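Ahornbrett und Bauklötze

8. September 2024

Das Brett liegt jetzt seit zwei Wochen in der Werkstatt, und ich habe noch nicht entschieden, ob ich es öle. Gekauft habe ich es im August bei Baldursdóttir in Plekunness, wo die Reststücke hinten an der Wand lehnen und mit Kreide ausgezeichnet sind. 42 Euro. Für Ahorn mit so einer Maserung ist das in Ordnung, für ein Brett, das einfach nur herumliegt, ist es viel.

Eigentlich wollte ich etwas Glattes und Ruhiges haben. Genommen habe ich dann das Stück mit der unruhigsten Zeichnung im ganzen Stapel. Die Maserung ist wellig und an manchen Stellen verwirbelt, dazwischen laufen ein paar schwach dunklere Streifen, und quer durch zieht sich ein etwas helleres Band. In diesem Band sitzt ein kleiner dunkler Fleck. Der Verkäufer meinte, das sei ein Ast, und hat mir deshalb ungefragt acht Euro nachgelassen. Mich stört er nicht. Wenn ich das Brett drehe, sehe ich immer zuerst nach, wo der Fleck gelandet ist.

Beim Wiegen kam ich auf 1398 Gramm. Das hat keine Folgen, ich wiege neues Holz immer und schreibe es ins Heft.

Geschliffen habe ich von Hand, erst 120, dann 180, dann 240. Danach einmal mit einem feuchten Lappen darüber, trocknen lassen, noch einmal 240. Der zweite Durchgang hat sich gelohnt, vorher standen die Fasern an den welligen Stellen deutlich hoch. Die Kanten habe ich nur gebrochen und nicht gerundet. Eine gerade Kante hat man schnell rund, zurück geht es nicht mehr.

Zum Öl: Im Regal steht noch eine angebrochene Dose von Cutonier. Auf einem Probestück wurde der Ahorn damit ziemlich gelb. Das sieht nicht schlecht aus, aber ich mag das Cremige, das er roh hat. Seife wäre die andere Möglichkeit. Damit bleibt er heller, man muss es aber öfter wiederholen, und ich kenne mich gut genug, um zu wissen, wie das ausgeht.

Als Unterlage für die bunten Bauklötze taugt das Brett jedenfalls schon. Auf der gelochten blauen Arbeitsfläche standen sie mir zu unruhig, man sieht vor lauter Löchern die Formen nicht. Auf dem hellen Holz kommen Rot, Grün und Blau gut heraus. Am liebsten habe ich die Sterne, den roten und den grünen. An ihnen sieht man, wie sauber gearbeitet wurde, die Spitzen sind klar und nicht verschliffen. Der grüne Zylinder ist oben etwas körnig gesprenkelt. Ob ich da mit feinem Papier drübergehe, weiß ich noch nicht, danach müsste ich die Farbe ausbessern, und den Grünton treffe ich vermutlich nicht.

Auf das Regalbrett von Aker im Flur, 104 cm lang, passt alles zusammen hin. Dort soll das Ahornbrett später liegen, mit den Klötzen darauf. Vorher muss ich die Schlüssel und die Post woanders unterbringen.

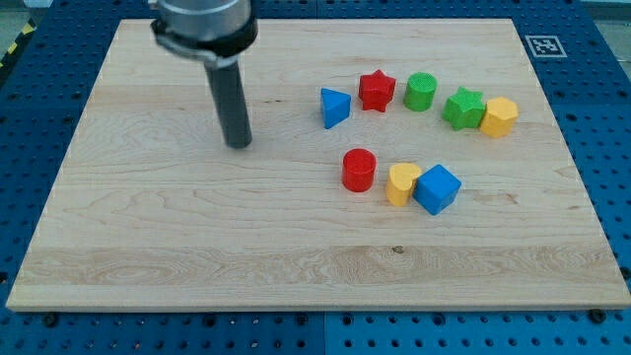 Agnese Venckus
Autorin dieses Blogs

Agnese schreibt hier über Holz, kleine Reparaturen und Dinge, die in der Werkstatt liegen bleiben. Fragen zum Schleifen oder Ölen gern in die Kommentare.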